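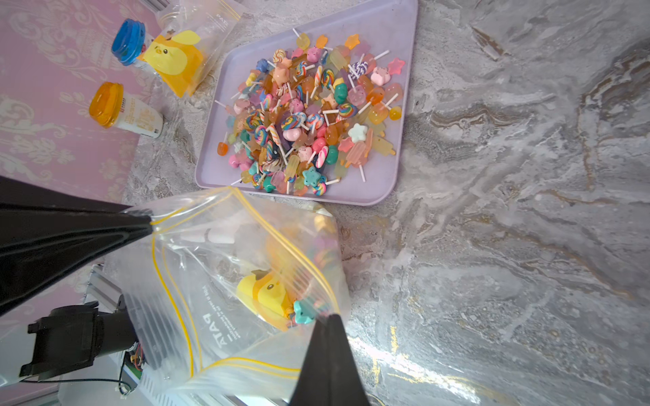

Small-parts packing gets a rulebook, and the rulebook gets an argument

Packing contractor Skandex has published its first good-practice guide for robots that fill small bags, after a winter of talks in which grown adults debated what counts as a full bag. The guide runs to 11 pages. Two of them are about bags.

It covers light bench work of the kind now common in craft and party-supply packing: a resin lollipop here, a star there, a rubber duck if the order calls for one. Work like this has mostly slipped past the rules written for big arms behind big fences, says Chie Furukawa, who led the drafting.

"You can't fence off a tray of lollies," she said. "Well, you can. We tried it in April and then we couldn't reach the tray."

The main rule is that an arm must stop when a hand comes within 70 centimetres of the bag, and must stay stopped until a person restarts it. Operators had asked for it to restart by itself. They were thanked for their input.

Other rules are humbler. Zip-top bags are to be held by the mouth and never by the seal. Spare bags stay on the bench where the operator can see them. Cleaning bottles must be capped and labelled, and loose wiring near the gripper is to be checked at the start of each shift, with initials. Anything dropped on the floor is rubbish, however nice its colour.

Yuto Yokoyama, who runs packing at Jeltano, called the guide sensible and said he would adopt most of it. His objection is to clause 2, which defines a "piece" as any item the customer would notice was missing. His customers are largely six years old and notice everything.

The guide also asks firms to log every bag that has to be opened and packed again. A trial at the Cloltavel site recorded 1113 of them, a figure Skandex describes as "a useful baseline" and Yokoyama describes as "a lot of bags."

Following the guide is voluntary. Comments are open for the rest of the season, and Furukawa has asked that they be kept shorter than the guide.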